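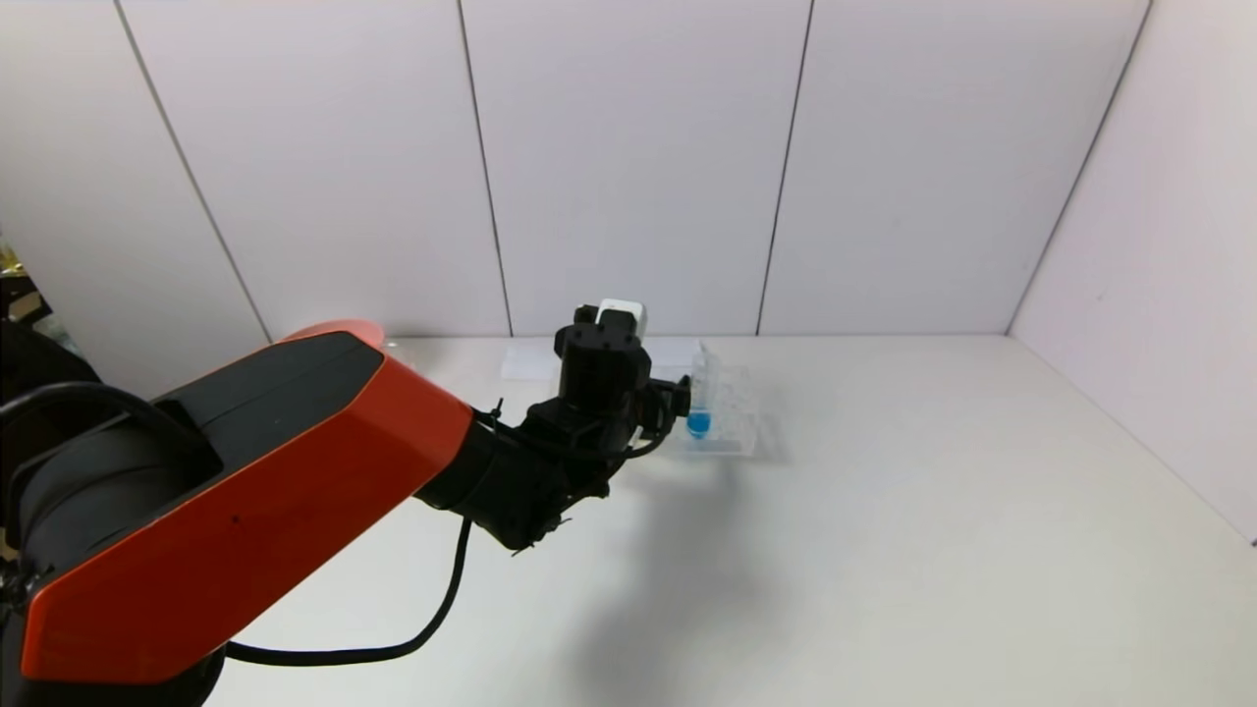
Kivell Automated Tube Handling, Stage 2
Progress report to the Medrano Fund
Reporting period ending June 2021

0 comments | 3 shares

1. Status

Stage 2 work continued at the Ullholm laboratory on pick, transfer and replace operations with tubes held in a clear rack. The milestone for unattended cycling has not been met. Testing was suspended in March following a grip fault and resumed at reduced speed after an interim review. Expenditure is within the approved budget. A revised date for the milestone is requested in section 5.

2. Description of the fault

The endurance test called for 1000 consecutive transfers using uncapped tubes of dyed water. At cycle 433 the gripper closed on a tube, reported a good grip and lifted. The tube slipped during the lift and struck the rim of the rack on the way down. The controller did not register the loss and completed the remaining motion with nothing in the fingers. It then began the next cycle and drove the closed fingers toward an occupied position. The arm stopped on its collision threshold.

No one was inside the enclosure and there was no injury. The spill was limited to coloured water. Had the tube held a reagent, the event would have been reportable under the laboratory's own safety rules, and it has been treated as such for the purposes of this report.

3. Findings

3.1 Grip confirmation. The controller inferred a successful grip from finger position alone, and sampled it once, at closure. A tube lost after that point could not be detected. This is a design error on our part and was not identified in the Stage 1 hazard review.

3.2 Closing force. Logged motor current at closure had fallen by 18 per cent between the first cycle and the fault. The decline was gradual and no alarm limit had been set on it. The cause has been traced to a worn coupling in the finger drive, now replaced.

3.3 Pad condition. The inner faces of the fingers carry textured pads with a fine grid of raised points. Residue between the points reduces friction on smooth plastic. Pads had been inspected at installation only. They are now inspected with the gripper open before each run, and cleaned if any foreign material is found.
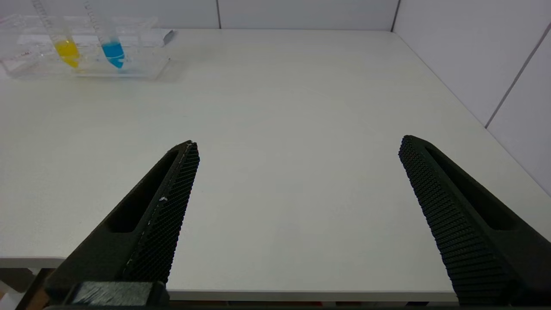
4. Corrective actions

4.1 Finger position and motor current are sampled continuously from closure to release. Loss of either signal halts the arm in place. Complete.

4.2 A lower limit on closing current has been set, with a warning ahead of the stop. Complete.

4.3 Transfer speed has been cut by 33 per cent until the endurance test is passed. In force.

4.4 The motion planner supplied by Breltemano will be modified so that a new cycle cannot start without a confirmed release. In progress. The first build failed bench testing when it treated a normal release as a dropped tube, and has been returned for correction.

4.5 Only dyed water is to be used until 4.4 is closed.

5. Schedule and request

The endurance test will be restarted from zero once item 4.4 is accepted. Cycles completed before the fault will not be credited. We ask the Fund to approve a no-cost extension of about two months to the Stage 2 milestone. Work on capped tubes would move back by the same period. The cycle log and the revised hazard review are available on request.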